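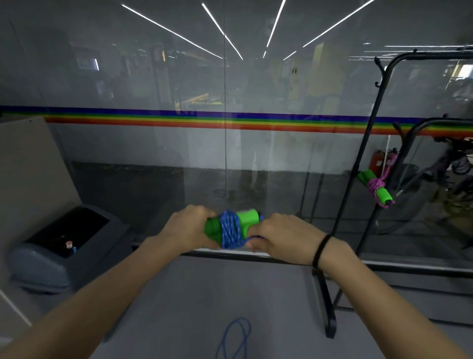
Jump ropes again, sorry, quick one before I run. Reading Fletcher's message (quoted further down) I think we mostly agree, we just need one way of putting them away that everybody on the list uses. What I want is hold both handles, wrap the rope around the middle, tuck the end in. The blue one is a fair look at it halfway, wound several times around the green handle, other handle poking out past the coils, and still that long loop hanging down that has to go somewhere. The hanging loop is the whole problem. Leave it and it grabs the next rope over and by 4 pm we have a nest.

So, for Melum room and for Hinds room both:

- handles together, green ends lined up more or less
- wrap around the middle, not the ends, it slides off the ends
- keep the last bit of rope long enough to push under the coils
- no knots. please. I spent half of December picking knots out with a fork

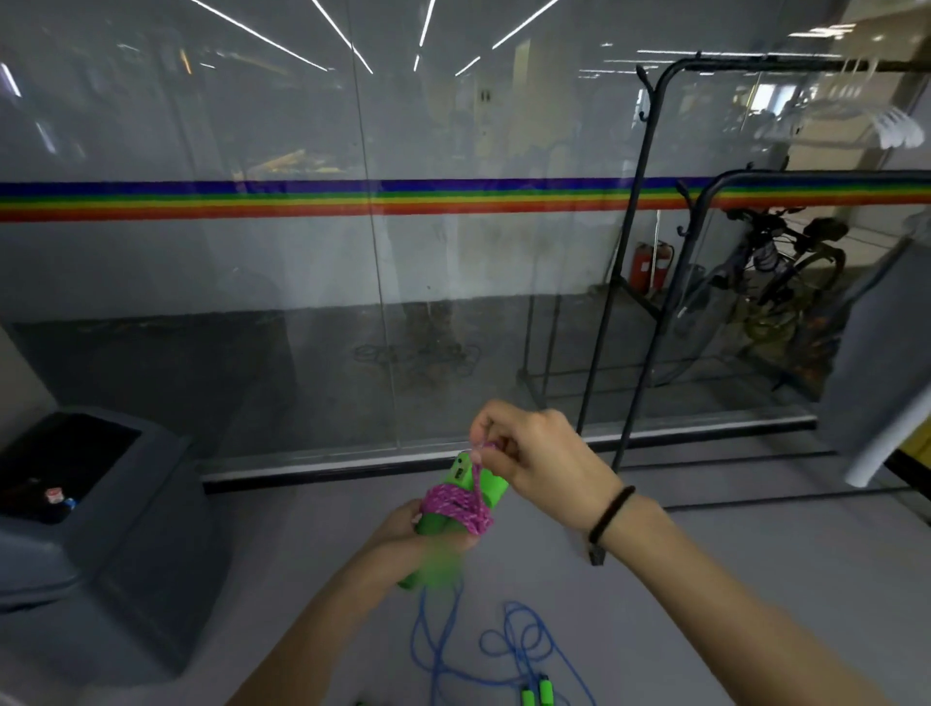 Kids can do this fine btw. The Tukel group had it after 2 tries, the little ones need somebody to hold the handles while they wrap. Don't do it as a race, we did it as a race and got 17 bundles that fell apart the minute they were picked up. Better to have them sit down and do one each, then swap and check the other person's.

Also don't pull tight. I know it looks neater. The rope remembers it and comes out all curly the next time and then it won't turn right, and the kids complain it's "broken", and somebody puts in for new ones. We are not buying new ones, I have the Zadden order form in front of me (number 1248 if anyone needs to look it up) and ropes are not on it.

Pasting Fletcher's part so people have it in one place:

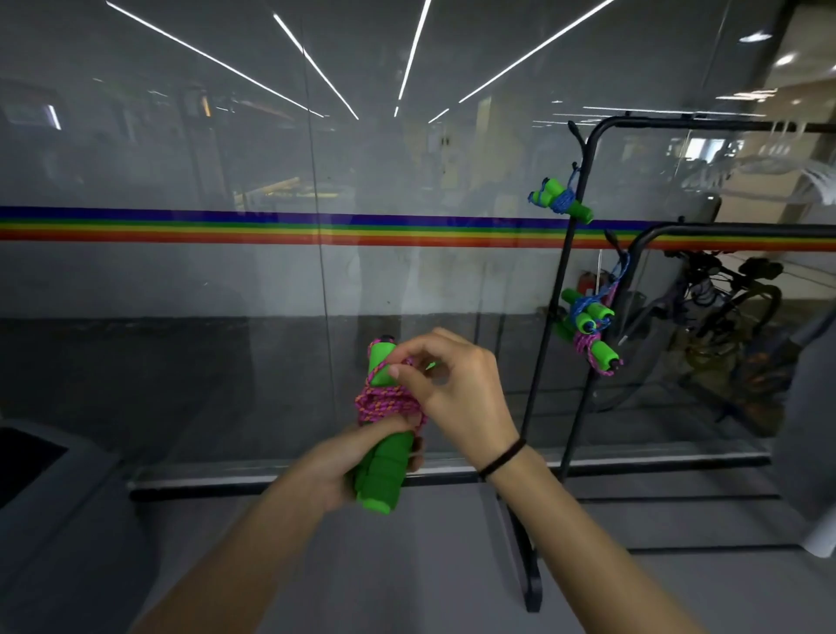 Fletcher Merrick wrote:

> Coralie, can we stop wrapping them altogether? I get that it looks tidy but we lose the last ten minutes to it every time. At my last place we hung them over a hook, folded once, done. Foam handles don't like being squeezed in a pile either, the ones at the bottom come out with dents.
>
> If we do keep wrapping, I'd like it to be loose and I'd like it to be the same everywhere. Right now Melum does figure eights, Hinds does a sort of ball, and I do whatever. Also which end do you start from? I start at the handle and always run out of room.
>
> Fletcher

OK so. Hooks: no objection for the long ropes, the ones two people turn. Go ahead. For the singles I still want them wrapped, they travel in a bag and a folded rope in a bag is spaghetti by the time we get there.

Dents: fair point, didnt think of that. Don't stack anything heavy on them then.
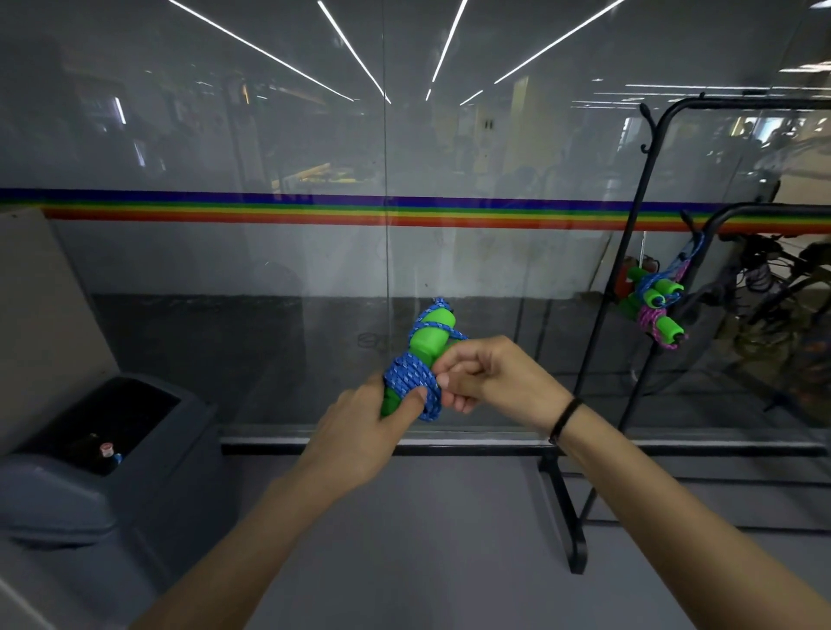 Which end to start from: start from the middle of the rope. Fold it, handles in one hand, and wrap with the doubled part. Goes twice as fast and you end up with a small loop left over at the end, which is the bit you tuck. If you start at a handle you're chasing the other handle round and round and it whacks you in the knuckles.

Last thing, if a cap comes off a handle keep teh cap, put it in the envelope on the Hinds shelf. I can glue them.

If you hate any of this say so on the list, not in the hallway, I won't remember.

Coralie Lockyer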